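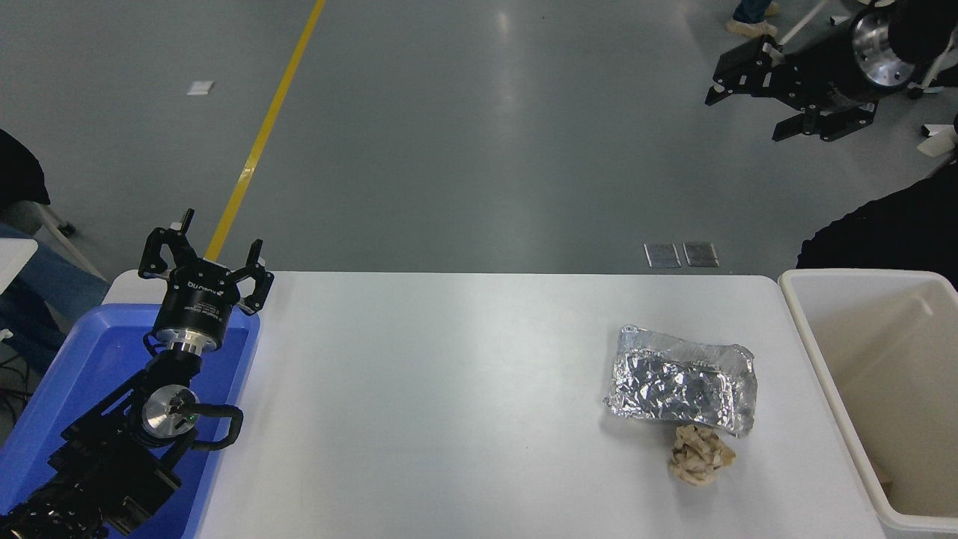
The Cerville Toy Fair opens again in March, with limited edition bears and dolls from 15 makers. The Gökçe workshop brings a mohair hare, limited to 663 pieces and sold with a numbered card. Parcels are packed at the Drunthorpe desk. The Cillgate hall has space for 158 stands. Doors open at 10 on Thursday.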